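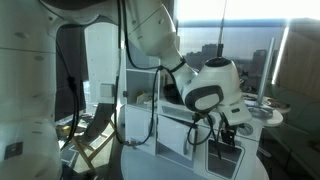
Ardalan Yazdani writes that the toe piece on his Porkance released twice on hard snow with the indicator at the correct number, and asks whether section 4 should have him check forward pressure first. It should. The order of steps has been changed in this edition.

4. Setting forward pressure and release value

Applies to the Porkance alpine binding, serial numbers above 2000. For the Mendon plate, mount the plate first and then return to this section.

Caution: Do not adjust a binding with the boot under load. Clamp the ski base down before you begin.

4.1 Forward pressure

1. Scrape ice and dirt from the boot sole, toe and heel.
2. Open the heel piece fully.
3. Set the boot in the toe cup and press the heel down until it locks.
4. Read the pressure tab at the rear of the heel track. The tab must sit flush with the housing.
5. If the tab stands out, open the heel and turn the track screw clockwise, one quarter turn at a time. If it is sunk, turn counterclockwise.
6. Close the heel and read the tab again.

Note: Boots with a worn heel lug may show a flush tab and still have play. Rock the boot from side to side by hand. Replace the lug if it moves.

4.2 Release value

1. Find the skier's value on the chart in section 9. Do not copy the value from an older pair of skis.
2. Turn the toe screw until the line in the window meets the value.
3. Repeat at the heel. Toe and heel normally carry the same value.
4. Write both values on the card, with the boot sole length.

Caution: The scale ends at 13. The screw will keep turning past this mark, and the spring can be damaged.

Values above 10 are to be set by a shop with a torque tester - the window alone is not accurate enough in that range.

4.3 Brake clearance

The standard brake fits skis up to 117 mm at the waist. With the heel closed, both arms must lie above the edges and must not touch the sidewall. Bent arms are replaced as a pair.

Repeat 4.1 after any change of boots.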